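Writing a Life Story for the Family
Handout for week three, Mukolgate Evening Classes
Tutor: Ieva Adomaitis

Welcome back, everyone! Last week we talked about gathering the plain facts of a person's life, and I was so pleased to see how many of you had already been on the phone to cousins and aunts. Tonight we move on to putting those facts in some kind of order, and I promise it is gentler work than it sounds.

Most obituaries begin with the name, the date of death and the town. After that comes birth, parents, schooling, work, marriage, and then the people left behind. You don't have to keep to that order (Selim Polat began his grandfather's with the bakery, and it was lovely), but it is a good path to walk the first time through.

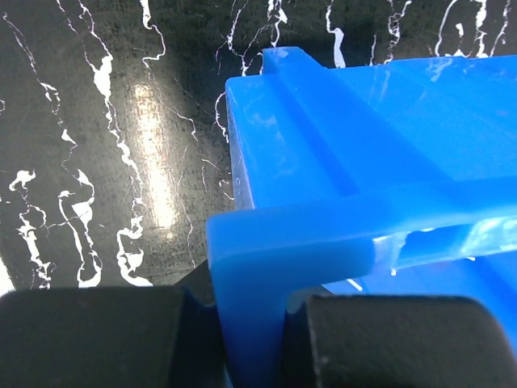
Blue plastic bin on a black, white-veined surface.

Now, a word on old dates. If your family papers go back a long way, say to 1865, you will meet spellings that change from one page to the next. Write down each one just as you find it, and pick one for your own text later on. Married names need the same care – give the birth name in brackets the first time, and then use whichever name the person went by.

Survivors are where feelings get hurt, so please read that list aloud to a relative before you print it. Check stepchildren, check spouses, and check who has died since the last family notice was written.

For next time: a draft of no more than 30 lines, typed or handwritten, whichever you like. Jaruwan Boonchu has kindly offered to read hers first. We break for the summer at the start of August.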